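The Spoons Can Wait, the Schedule Can't

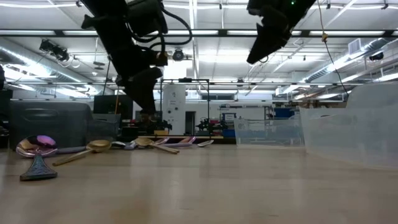 Two arms, four bins and a row of utensils waiting to be sorted.

I sorted flatware for a living for the better part of my twenties, so I have opinions about this, and most of them were formed standing up with wet sleeves.

The place I work now, Kenier, rents out tableware for weddings and company dinners and the kind of birthday party that has a seating chart. I run the shift board these days. Since June we've been sending some of our mixed loads over to the Sonilik workshop, where they're teaching a pair of arms to tell one spoon from another and put it in the right bin. I've been over there twice. And I came home both times in a good mood, which surprised my family, who were expecting a speech!

Let me explain what sorting is like for a person. A big event comes back and it's all jumbled together – gold with silver, the little pink ones somebody picked for a bridal shower, that shiny rainbow finish that shows every fingerprint. One order last season was 2,847 pieces. You stand there and you pick, and after an hour your hands are doing it and your head has gone home. Your neck hurts. You talk to whoever is across from you, and that talking is the one good thing about the job.

I want to stay on the talking for a bit, because people who sell these systems never bring it up. I learned this business across a sorting table. I learned which clients lie about breakage and which driver you don't send to the lake house. New hires start in sorting because it's hard to ruin anything there, and while they're doing it they pick up everything else. Take away the table and you've also taken away the place where we train people, and I don't see a line for that in anybody's quote.

Now, do I miss the sorting itself? I do not. If an arm wants to spend its evening picking up teaspoons it's welcome to every last one of them.

What bugs me is the schedule. The first thing our management asked was how many hours we'd get back, and the sheet they passed around had a figure on it, 68 a month, sitting there like found money. Those hours belong to somebody. They're the evening shift for people who have kids home until six, or who take the bus. When you cut a shift like that you can't just offer folks mornings and call it even (I've tried, years ago, for other reasons, and I lost 2 good people over it).

So here's what I asked for. Keep the evening hours and move them to repair and inspection, which we've been bad at forever. We send out bent forks. We all know we do. Give new people a table where they check finishes and pull the damaged stuff, next to someone who's been around, and let them gab while they do it. Pay it a bit better too, since it takes a better eye.

I don't have an answer yet. The next meeting is in the afternoon, when the evening crew can't come, and I've asked for it to be moved.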